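Workshop notebook - putter bench, Tirkham
June 17, 2018

Second session on the junior putters for the Trevine trip. Nine heads in, all the same pattern, all to be matched before the squad travels in August.

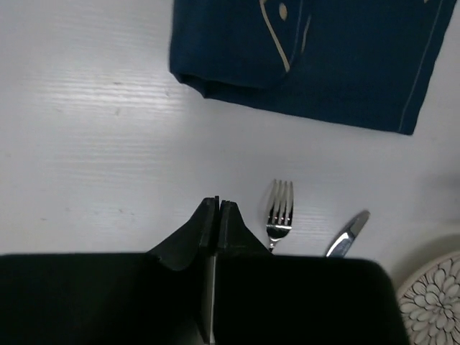 Loft and lie first. Target is 3 degrees loft, 70 lie. Six of the heads were inside half a degree on both as they came. Two were flat and one had almost no loft at all, which explains the skidding that was noted on the practice green in the spring. Bent all three back in the Kwan machine. The low one needed four goes as the neck kept springing. Left it clamped over lunch, read it again afterwards, no drift. Mark it for a recheck anyway.

NB the Kwan gauge reads differently if the sole is not pressed fully onto the anvil. Lost half an hour to this before I saw the gap. Wipe the anvil between heads.

Swing weights next. Shafts were cut to three lengths last time so the heads need different amounts of tape to come out with the same feel. Worked up from the shortest. The tape I have is the thin sort and takes a lot of turns to make any difference - will switch to the screw weights for the short ones and keep the tape for trimming.

Grips. Gollo mid-size on everything except the two left-handers, who asked for the slim. Solvent is getting low. One grip went on twisted and had set by the time I saw it, so that one was cut off and written off. One spare left in mid-size, none in slim.

Roll test in the afternoon on the indoor mat. Used the ramp for the mat speed and the pendulum rig for the putters. Pendulum set to the same release notch throughout, 39 putts per head, same box of balls. Distances are in the blue file. Points to carry forward:

The rebent heads group as tightly as the others for distance. Direction is slightly worse on the one with the springy neck, always to the left. Could be the face angle moved when I bent it. Need to check against a square before blaming the rig.

The mat has a seam a bit beyond the two-metre line and anything crossing it hops. Results past that point are no use for line. Either shift the ramp back or turn the mat round.

Pendulum pivot had worked loose by the end of the seventh head. Tightened it and repeated the whole of that head. Head six may be affected too but the spread looks normal, so leaving it in for now.

The rig counter stands at 2,616 swings. Bearing is due a change every 1,000 and the last one I have written down was well before that, so it is overdue. Bearings to order, same size as before (size is inside the back cover of the old notebook).

Left to do:
Face angle on the springy one
Screw weights in the short set
Slim grip, solvent, bearings to order
Repeat head six if there is time
Paint fill on the sight lines, white, after everything else is signed off

Heads are racked in length order, shortest by the door. Please don't move the ramp, it is levelled.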